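Home Issues Authors Search
September | Aminu Amadi

4.2 Gripper comparison

We ran both finger sets on the same arm, same controller, same tray. Dovis fingers first, then Atudix. 349 grasps for Dovis, 475 for Atudix; the counts differ as the Dovis set was pulled early for a loose mount. Soft items were the hard part. Fingers have to straddle the thing before closing, and near the back wall theres little room to correct a bad approach.
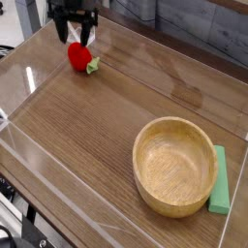

Figure 2. Open fingers over the plush apple, one tip touching its top. Bowl and green foam block to the right.

Danladi, reading a draft, objected that a touch on top before closing ought to be logged as a contact fault, whatever the grasp does afterward. We kept it as a seperate column instead. 173 such touches across both sets, most of them Atudix. Whether that's finger shape or just the controller offset we can't say yet. Offset was tuned on Dovis and not redone.

Camera pose fixed for all runs. Glare off the acrylic did upset the depth estimate at times, those runs stay in.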